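Last updated: December

Posted in December by Tiburcio Cuautle

The second arm is going to have to wait. I spent most of last month on the budget for the dishwashing setup, and the line that keeps growing is the gripper.

When I started I had two quotes for a parallel gripper with a wrist camera included. Telwood wanted 1,421 and Garrido wanted 1,299, both before shipping. I went with Garrido. The fingers are plain black and screwed on, so I can swap them without sending the whole unit back, and that mattered more to me than the price difference.
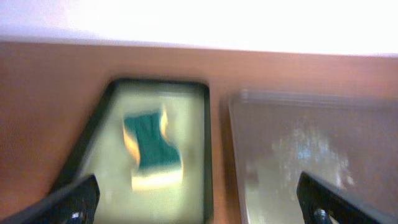 What I left out of the plan was spares. I had one set of fingers and no second camera cable, and the lead time on the cable was 6 weeks. Lovisa Fjeld told me to order two of anything that bends, and I should have listened. Cables are now their own line in the spreadsheet, along with finger pads and screws.

Lighting is the other one. I had put down zero for it, thinking the room was bright enough. Bright isn't the same as even, and the wrist camera has trouble with glare. I've priced a pair of diffused panels from Farik and they'll go in before anything else does. If you are planning something similar, put the lights in the first order.

Then there are the dishes and sponges. They are cheap, but I want the same ones all the way through, so I buy them in one go and keep the extras in a box.

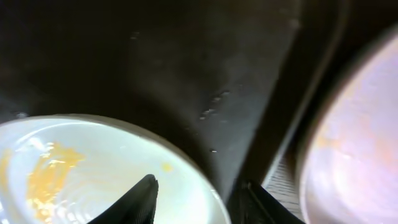
Dried-on food is the hard case and it's what I'm spending the time on. Ayman Srour thinks a force sensor at the wrist would help with scrubbing, and he's probably right. Pistine makes one that fits the mount. It would use up roughly a third of what I had set aside for the second arm – so that's the trade.

For now the order is lights, cables, spare fingers, then the sensor. I've asked Pistine whether they'll do a 7-day trial and I'm waiting to hear back.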